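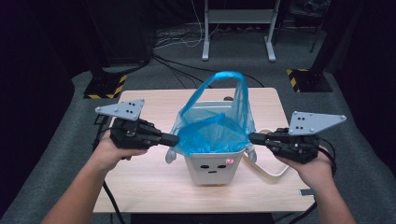 Wijaya
A word list of Australian household rubbish

Version 2, May

Wijaya holds 3,971 entries for things people throw out and what they call them while doing it. Each entry has a headword, a state or territory, a bin lid colour and a note. The notes are of mixed quality. Some are mine.

Contents
terms.csv – the full list
disputed.csv – 332 terms on which two councils disagree
retired.csv – words for incinerators, mostly

Source
Collected by letterbox survey and tidied by Tatsuya Oda, who would like it recorded that he voted against "garbo" as a headword.

Known problems
Lid colours follow the council, and councils change their minds. 1,082 entries have no lid colour at all. Queensland is overrepresented, having more to say. "Soft plastics" is marked pending and may stay that way.

Licence
Free to use with credit. Please don't use it to settle an argument with your neighbour – the bin goes out regardless.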